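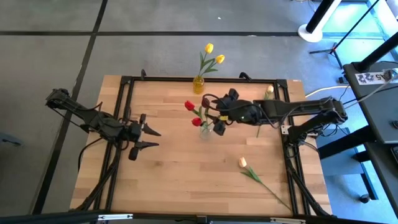 Plateau en bois clair

Forum > Fleurs coupées et bouquets > Tulipes en vase : eau, hauteur, tiges qui s'affalent

pivoine_du_fond
Messages : 662

Bonsoir tout le monde ! Je relance le sujet des tulipes en vase, l'ancien est verrouillé et de toute façon plus personne ne s'y retrouvait entre les histoires de pièces jaunes et la querelle de l'aspirine. Chez moi on coupe beaucoup, beaucoup de tulipes (j'ai planté presque 900 bulbes le long du mur, mon dos s'en souvient), et je n'ai toujours pas de méthode dont je sois sûre. Il y a les années où elles tiennent une bonne semaine bien droites, et celles où le lendemain matin elles ont toutes la tête sur la nappe.

Ce que je fais pour l'instant : je coupe tôt, quand le bouton est encore fermé mais que la couleur est bien montée, je retire les feuilles du bas, je recoupe au couteau et non au sécateur, et je mets très peu d'eau. Trois doigts, pas plus. Ma mère remplissait le vase à ras bord et ses tiges devenaient toutes molles à la base, avec cette odeur de mare que vous connaissez sûrement. 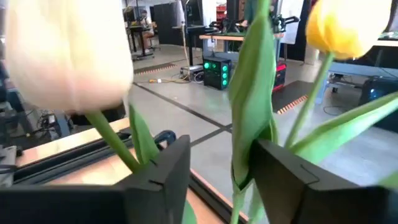 Là où je sèche complètement, c'est le mélange des variétés. Les blanches et les jaunes n'ont pas du tout le même rythme chez moi. Les Welldale, par exemple, s'ouvrent dès qu'il fait un peu chaud dans la pièce et elles prennent bien cinq centimètres en vase, alors que les jaunes achetées au marché de la place Ponce restent fermées des jours et finissent par sécher comme ça, sans s'être jamais vraiment ouvertes. Résultat, un bouquet qui partait équilibré ressemble à une coiffure ratée au bout de trois jours. Vous les séparez, vous ? Ou vous laissez faire ?

Et question subsidiaire : quelqu'un a essayé les sachets Plistach ? La vendeuse m'en a glissé une poignée dans le panier et je ne sais pas si c'est du sucre avec une jolie étiquette.

gus_des_bulbes
Messages : 2

Premier message ou presque, soyez indulgents :)

Pour le sachet, je dirais de ne pas s'embêter. J'en ai mis dans un vase et pas dans l'autre, même eau, même pièce, et je n'ai pas vu la différence. Bon, l'autre vase était plus près de la fenêtre, donc comme expérience ça vaut ce que ça vaut. En revanche, je change l'eau tous les matins en faisant chauffer le café, et ça, oui, ça se voit.

Ombeline_T

Ah non, pas d'accord pour les sachets ! Sur des roses, c'est flagrant. Sur les tulipes, c'est moins net, je te l'accorde, parce qu'elles boivent de toute façon comme des trous. Mais dire que ça ne sert à rien après un seul essai avec deux vases qui n'étaient même pas au même endroit, c'est un peu rapide.

Pivoine, pour les variétés je sépare toujours. Un petit vase par couleur, quitte à les poser côte à côte sur la table, et chacune vit sa vie. On peut jouer sur les hauteurs, on déplace, on retire celui qui flanche et personne ne remarque rien. J'ai une tante de 81 ans qui fait ça depuis toujours avec des verres à moutarde et ses tables sont plus jolies que les miennes.

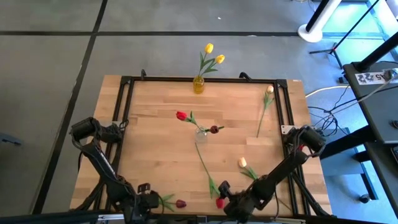

Tadhg Mac an tSaoi

Je vais défendre le grand bouquet mélangé, tant pis ! Moi j'aime que ça parte dans tous les sens. Une tulipe coupée, ça continue de pousser, ça se tourne vers la lumière, ça fait des cols de cygne, et je trouve dommage de passer son temps à la remettre au garde-à-vous. Je mets tout ensemble dans un pichet un peu lourd et je n'y touche plus sauf pour l'eau. Le troisième jour, c'est le plus beau, quand les blanches s'écartent et que les jaunes commencent à peine.

Pour celles qui sèchent sans s'ouvrir, à mon avis elles ont été coupées trop vertes et gardées trop longtemps au froid avant la vente. Demande au marchand quand il les a reçues, sa tête te renseignera.

pivoine_du_fond
Messages : 662

Tadhg, tu me fais rire, mais le col de cygne chez moi c'est plutôt le col de l'oie endormie ! Je n'ai rien contre le mouvement, c'est l'effondrement qui me chagrine. Pour le marchand j'avoue que je n'ai jamais osé poser la question, il est charmant et un peu susceptible.

lacroix.m

Quelqu'un a parlé de l'épingle ? On pique la tige juste sous la fleur, de part en part, et elle se redresse. Ma belle-mère ne jure que par ça.

Ombeline_T

L'épingle, j'ai essayé deux printemps de suite et je n'ai rien gagné, à part des trous. Ce qui marche vraiment pour redresser, c'est le papier : tu rassembles les tiges, tu roules le tout bien serré dans du papier journal jusqu'au-dessus des têtes, et tu laisses debout dans un seau d'eau fraîche, à l'ombre, une bonne partie de la nuit. Au matin elles sont raides comme des crayons. Il faut recouper avant, hein, pas après.

gus_des_bulbes
Messages : 2

Le coup du journal je confirme, ma fleuriste de Trurkow fait pareil. Elle ajoute qu'il ne faut jamais les mettre avec des jonquilles fraîchement coupées, à cause de la sève. J'avais fait le mélange en janvier avec des fleurs du commerce et j'avais tout perdu en trois jours, je croyais que c'était le radiateur.

pivoine_du_fond
Messages : 662

Les jonquilles ! Mais bien sûr, j'en mets partout ! Bon, je note, on les laissera cuver à part dans leur seau.

Tant qu'on y est, parlons des contenants, c'est l'autre moitié du problème à mon avis. J'ai une collection de vases offerts aux mariages et aux départs en retraite, tous évasés, tous magnifiques, et tous catastrophiques pour des tulipes. Les tiges partent en éventail et il faudrait le double de fleurs pour que ça tienne. Je finis toujours par revenir aux bouteilles. Un goulot étroit, une ou deux tiges, et ça reste à peu près là où on l'a mis.

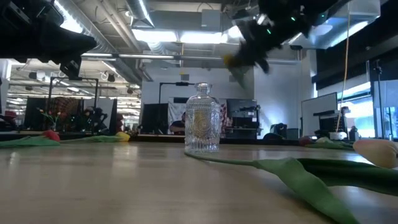
Le seul défaut des bouteilles, c'est le nettoyage. Le dépôt blanc au fond, impossible à atteindre avec une éponge. J'ai tout essayé : le gros sel et le vinaigre (pas mal), le riz cru qu'on secoue (bruyant mais efficace), la pastille pour dentier (le chat était très intrigué par l'odeur). Le riz gagne, d'une courte tête. Et sur le verre à reliefs il faut en plus passer une vieille brosse à dents dehors, sinon le calcaire se met dans les creux et on ne voit plus que lui.

Tadhg Mac an tSaoi

Le riz oui, mais mouillé, avec juste un fond d'eau tiède. À sec ça raye, ou en tout cas ma carafe n'a pas aimé.

Pour les vases évasés, tu peux quadriller l'ouverture avec du ruban adhésif transparent. C'est moche quand on regarde d'au-dessus, mais qui regarde un bouquet d'au-dessus ?

Ombeline_T

Moi. Tous les matins, debout, avec mon thé.

Le grillage à poules roulé en boule au fond du vase, c'est mieux que le ruban et ça se réutilise. Par contre dans du verre clair on ne voit que ça, donc à réserver à la faïence. Et pour les bouteilles, attention au niveau : dans un goulot étroit il y a si peu d'eau que la tige se retrouve vite au sec. J'en ai perdu comme ça un week-end d'absence.

lacroix.m

Donc peu d'eau ou beaucoup d'eau, je ne sais plus moi. Pivoine dit trois doigts, Ombeline dit attention au sec.

Ombeline_T

Les deux ! Peu d'eau mais souvent. Si tu pars deux jours, tu remplis davantage et tu assumes la tige un peu molle au retour.

gus_des_bulbes
Messages : 2

Et froide, l'eau, sortie du robinet. J'ai lu quelque part tiède et je n'y crois pas pour les tulipes.

pivoine_du_fond
Messages : 662

Froide aussi ici. Merci à tous, vous m'avez bien avancée ! Je récapitule surtout pour moi : jonquilles à part, journal la première nuit, eau froide et renouvelée, petits vases par couleur sur la table de la cuisine. Et je garde quand même un pichet mélangé dans l'entrée pour faire plaisir à Tadhg – s'il se couche sur le courrier je viendrai me plaindre ici.

Il me reste la question des bulbes à commander pour cet automne. J'hésite à reprendre des Welldale blanches ou à passer à quelque chose de plus trapu, qui grandirait moins une fois coupé. Si quelqu'un a un nom à me donner, je prends, j'ai encore un bout de plate-bande derrière la citerne.

lacroix.m

Prends des doubles tardives. Les tiges sont plus grosses et elles durent, mais gare à la pluie, ça se gorge et ça casse. Je te cherche le nom des miennes, l'étiquette est quelque part dans la cabane.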